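Meeting Minutes | Equipment Review
2 min read

Runis hand-held gripper kit, second review, October

Present: Cayetano Mateos (chair), Edgardo Calimlim (minutes)

1. Trial status. Calimlim reported 96 demonstrations recorded with the Runis kit on soft goods. Of these, 42 were bag handling. Tracking was lost in two, both during fast wrist turns. The vendor has asked for the log files.

2. Handling. Finger pressure on padded fabric was discussed. Mateos wants the bag task kept in the test set, as the Zolau kit has not been tried on it. 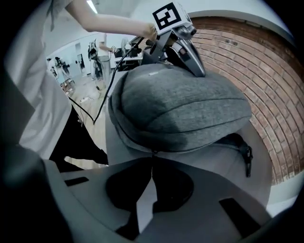 Bag task: gripper finger on padded fabric, marker block mounted on top.

3. Cabling. Operators find the cable short for work at floor level. Runis offers a longer one at extra cost. Quote to be requested before any order.

4. Marker blocks. Spare blocks are not included in the base price. Agreed to ask for two per gripper.

5. Decision. Purchase deferred until the Zolau unit has run the same tasks. Loan period for the Runis kit to be extended.

Actions: Calimlim, quote and log files. Mateos, loan extension.

Filed under: Equipment, Grippers, Vendor Trials

Related items
Zolau kit: loan terms
Sebastian workcell: acceptance notes
Flerine software license renewal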